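Foire aux questions — Prêt et location des salles municipales de Sornen

Qui peut réserver une salle ?
Toute personne majeure domiciliée à Sornen, ainsi que les associations, les écoles et les entreprises ayant leur siège dans la commune. Les demandes extérieures sont examinées au cas par cas et soumises à un tarif distinct.

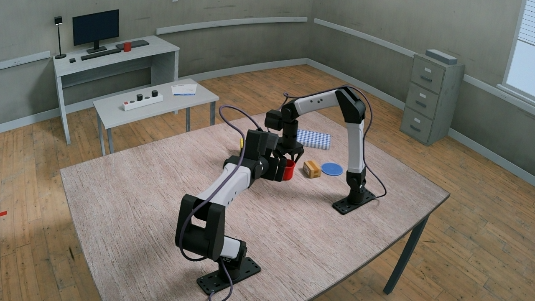 Une habitante du quartier de Batgate demande si une association récente, dont les statuts viennent d'être déposés, peut déjà présenter une demande. La réponse est affirmative — le récépissé de dépôt suffit, à condition d'être joint au formulaire.

Quelle est la capacité des salles ?
La salle Murthy accueille 70 personnes assises. La grande halle de Brivness dispose d'un règlement propre, remis au moment de la réservation. Ces limites s'appliquent également aux enfants. 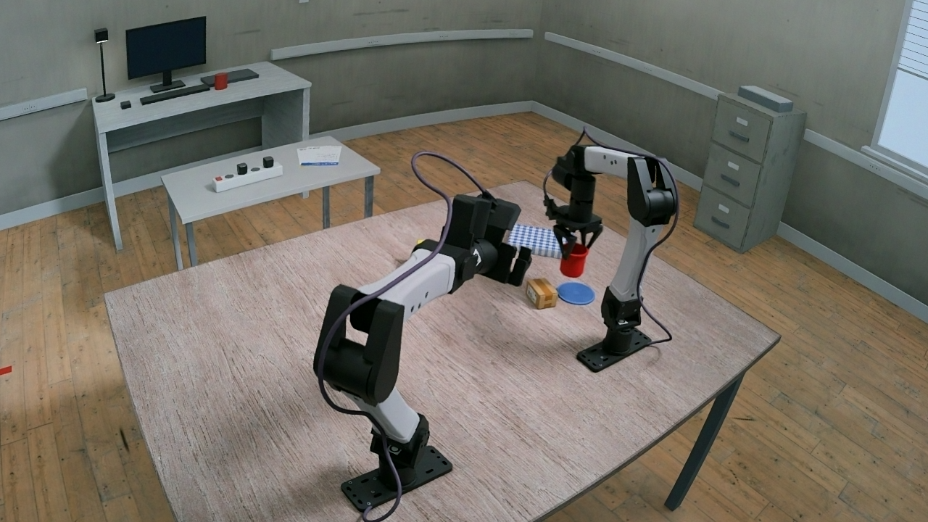 Selon plusieurs usagers, le délai de confirmation serait trop long pour les réunions convoquées à bref délai. Le service rappelle qu'une demande complète reçoit une réponse sous cinq jours ouvrables et que tout dossier sans attestation d'assurance est retourné à l'expéditeur.

Une caution est-elle exigée ?
Oui. Elle est restituée après l'état des lieux de sortie, déduction faite, le cas échéant, des frais de nettoyage ou de remise en état. Les paiements en espèces ne sont plus acceptés depuis le mois d'avril.
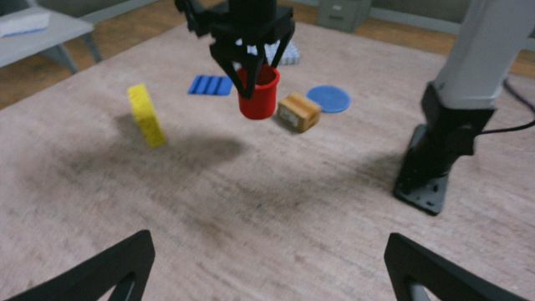
Gobelet rouge au-dessus de la table.

Peut-on servir des repas ?
Les boissons et repas froids sont autorisés. La cuisson sur place est interdite dans la salle Murthy. La vente de boissons alcoolisées requiert une autorisation de débit temporaire, à solliciter trois semaines avant la date retenue.

Le mobilier peut-il être déplacé ?
Les tables et les chaises mobiles peuvent être disposées librement, pourvu que les issues de secours restent dégagées.

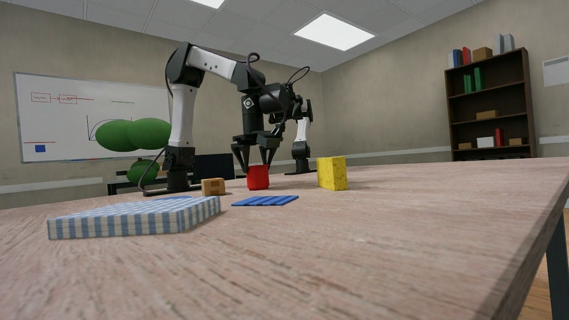 Leur remise en place incombe à l'occupant avant la restitution des clés. Tout dommage constaté doit être signalé par écrit le lendemain au plus tard.

Comment annuler une réservation ?
L'annulation s'effectue par courrier ou au guichet. Elle est gratuite jusqu'à 15 jours avant l'occupation ; passé ce terme, la moitié du tarif reste due.

Contact : Service des salles, Sornen, poste 1723 | © Commune de Sornen | Haut de page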